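Purnon Valley Health Newsletter

Reading group notes: the herbal handbooks and the country doctor

The history of medicine reading group met on 19th February in the back room of the Kalla Library. We had planned to finish the chapters on patent medicines but spent nearly the whole evening on domestic handbooks, the thick books that farm families kept on the shelf next to the Bible and the almanac. These notes are for members who missed it and for anyone thinking of joining.

The book on the table was a household medical guide from the 1870s, lent by a member whose family has owned it for four generations. It runs to 1,252 pages, with an index that a later owner corrected in pencil. Recipes for cough syrup share space with instructions for setting a collarbone, airing a sickroom and getting a tick out of a horse's ear. There is a long section on diet and a short, nervous one on surgery. Between the pages on fevers someone pressed a leaf, and it has left a brown mark over the dosage for quinine.

What struck most of us was how sure of itself the book is. Every complaint has a remedy and most remedies have three or four ingredients. Calomel, a mercury compound, is given for the liver, for worms, for headaches and for children who are "out of sorts." Patients on heavy doses drooled and lost teeth, and doctors of the time often took the drooling as a sign that the medicine was doing its job. The botanic practitioners, who used lobelia, cayenne and steam baths, built much of their following on opposition to mercury. They had a point about the mercury. Their own treatments could be rough as well. Lobelia is a strong emetic and people were made very sick with it.

We talked for some time about why the two camps disliked each other so much. Part of it was money. A family could buy the right to use a botanic system and treat itself at home, which left the local doctor with fewer calls. Part of it was schooling. Before the licensing laws came back late in the century, a man could call himself a doctor after a short apprenticeship or a few months of lectures, and the regular physicians were not always better trained than the people they called quacks. Several members felt our main text goes too easy on the regular profession here. Others thought it was fair, given how little anyone knew about the cause of infection before the 1880s.

The second half of the evening was about the Pladow ledger. This is the account book of a country practice, now held in the library's local history room. It lists 176 households, with charges and payments. Cash was uncommon. Payment came in oats, firewood, a day's plowing, and in one case a stove door. The usual charge for a delivery was 3 dollars, with mileage added if the roads were bad, and a good many of the entries were never settled. The doctor wrote very little about the illnesses themselves. "Visit and medicine" is the normal entry, so we can't say much about what he gave. He did buy quinine every spring and opium in quantity, which fits with what we know of other practices from the same period.

One member asked if any of the old plant remedies held up. Some did, in part. Willow bark contains salicin, which is related to aspirin. Foxglove gave us digitalis, though the gap between a useful dose and a fatal one is small and home use killed people. Many of the others were tested later and found to do little, and some, such as comfrey taken by mouth, are now known to harm the liver. Please don't try anything out of these books. If you take herbal products of any kind, tell your doctor or pharmacist, as several of them interfere with blood thinners and heart medicines.

Reading for next time

Please read chapters seven and eight, on the medical schools and the reforms that followed. The Mbwambo essay on midwives and licensing is short and worth reading first. Copies are at the front desk in a green folder. Take one and sign the sheet.

Housekeeping

The group is free and you don't need a medical background. Large print copies of the main text can be ordered through the desk, but allow two weeks. The back room holds 50 people and we are well under that, so bring a friend. Coffee is provided, cups are not.

The ledger can be seen by appointment. Pencils only in the local history room, and no bags at the table. The library hopes to have the pages scanned by October, and after that the original will be brought out less often.

If you have an old handbook, a pharmacy bottle with its label or family letters that mention illness or treatment, we would like to see them. Wrap bottles well and don't open any that still have something inside.
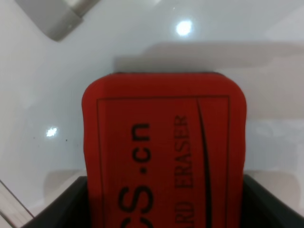

Red whiteboard eraser.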